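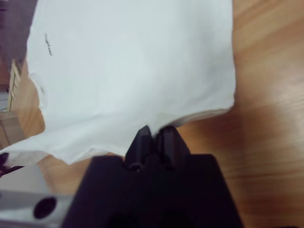 4.2 Fréquentation hivernale du refuge d'Asodside

Le registre du refuge fait état de 2 808 nuitées pour la saison, dont 572 au seul mois de janvier. La capacité d'accueil - 40 couchettes - est demeurée inchangée. Eskildsen attribue cette concentration à l'ouverture de la liaison pédestre depuis Drorkby.

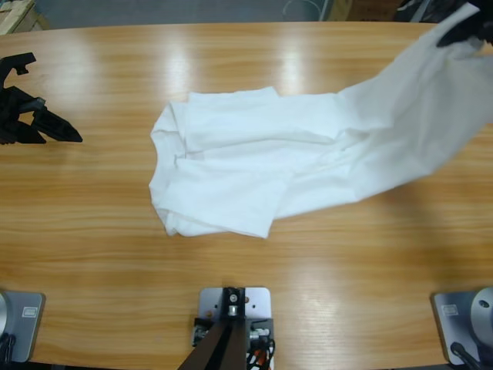
Les séjours de deux nuits prédominent, y compris chez les randonneurs étrangers. Un questionnaire a été remis à quelque 100 d'entre eux au moment du départ.

Figure 1. Tee-shirt blanc sur une table en bois clair.
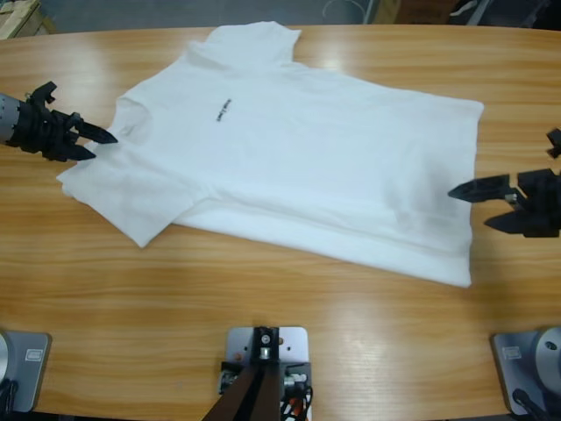

Les visiteurs d'une seule journée sont-ils compris dans ces totaux ?

Seules les nuitées inscrites au registre ont été retenues.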